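Ticket 346 – Cavent sim kit, trial licence
Product: Breken countertop pack
Status: open, waiting on vendor

Gripper stops high over the back of the counter, never starts the descent. Planner log says "no valid grasp". Same on 22 resets out of 80.

Tried so far:
– reinstalled pack, no change
– swapped glass for a solid mug, runs fine
– lowered approach height, worse if anyting

Guessing the glass collision mesh. Can you confirm before our trial runs out in October? 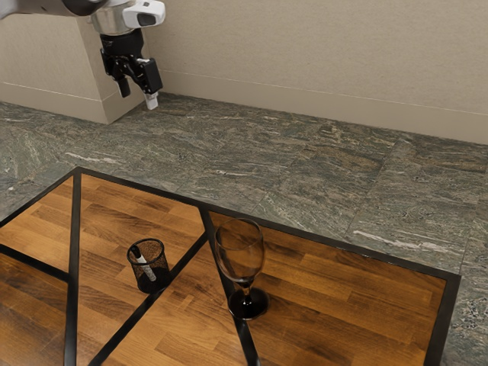
Arm at stall pose, pen holder and wine glass on the wood panel.

Will retry on build 2 tonight – pls dont close teh ticket.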